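Scheduling deferred jobs in Flastier without losing them

Last updated 2026-06-11

The Flastier scheduler lets an app hand a piece of work to the system and have it run later, when the app is no longer in the foreground. The API is small, but the defaults are easy to misread. These steps cover registration, constraints, retries and cleanup. They assume a project that already builds against the Killis runtime and has a working manifest.

Step 1. Declare the job in the manifest

Every deferred job needs a manifest entry before it can be scheduled from code. The entry has two required fields, a name and a handler class. The name must be unique within the app. If two entries share a name, the build passes and the second entry wins.

job.name = upload-drafts
job.handler = DraftUploadHandler

Do not put a version number in the name. The scheduler treats upload-drafts and upload-drafts-2 as unrelated jobs, and anything queued under the old name stays in the queue with no handler to pick it up.

Step 2. Register at startup

Call Scheduler.register() once, in the startup path, before any call to Scheduler.enqueue(). Registering a job that is already registered does nothing and returns false. Treat false as normal. Early samples threw an exception at this point, and that code still gets copied into new projects.

An app can register up to 16 jobs. The next call fails with error 761, which the runtime reports as a generic quota error. Error 761 is also used for a full disk, so check the detail string before deciding which limit was hit.

Step 3. Set constraints

Constraints tell the system when the job is allowed to run. The common ones are network, charging and idle. They combine with AND. A job that asks for all three may wait until the device is plugged in overnight, and on a device that is never left plugged in it may not run at all.

Start with the network constraint only. Add charging if the job does heavy processing. Leave idle alone unless the work can wait for days.
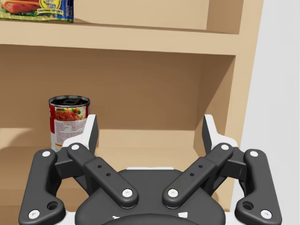
Constraints are checked at the start of a run and again each time the handler calls yield(). If a constraint is lost in the middle of a run, the handler gets a stop signal and has 11 seconds to save its state. After that the process is ended. Code that ignores the signal will look fine on a desk with good Wi-Fi and fail in the field.

Step 4. Keep the payload small

The payload passed to enqueue() is stored in the system queue, and its size is limited to 400 bytes after encoding. Pass a record ID and let the handler load the record from local storage. Larger payloads are rejected when the job is enqueued. The call returns a result object and does not throw, so the rejection is easy to miss.

result = Scheduler.enqueue("upload-drafts", draftId)
if (!result.accepted) log(result.reason)

Step 5. Make the handler safe to repeat

The scheduler promises to run a job at least once. It does not promise to run it only once. If the process ends after the work is done but before complete() is recorded, the job runs again. For uploads, send a key made from the record ID and have the server drop duplicates. For local work, write the result and the "done" marker in the same transaction.

Junaid Mughal pointed out an error in the first version of this page, which called complete() before the transaction closed. That order can lose data. The correct order is:

1. Open the transaction
2. Write the result
3. Write the marker
4. Close the transaction
5. Call complete()

Step 6. Choose a retry policy

There are two policies, linear and doubling. Linear is the default. Use doubling for anything that talks to a server, and set a maximum delay, otherwise the wait grows without limit. A handler that returns FAIL is not retried under either policy. Return RETRY for timeouts and dropped connections, and keep FAIL for bad input.

Step 7. Test it

The Prernovine command-line tool can force a job to run and ignore its constraints:

prernovine run upload-drafts --force

This tests the handler and nothing else. To test the constraints, leave out --force and change the device state by hand. Ming-te Chuang's script for switching network state is in the tools folder – it needs a debug build.

Removing a job

Call Scheduler.cancel() first, ship that release, and delete the manifest entry in the next one. Queued items under a deleted entry still count toward the quota. The Ozoliņš branch of the runtime clears them at startup, but that change will not be merged before September.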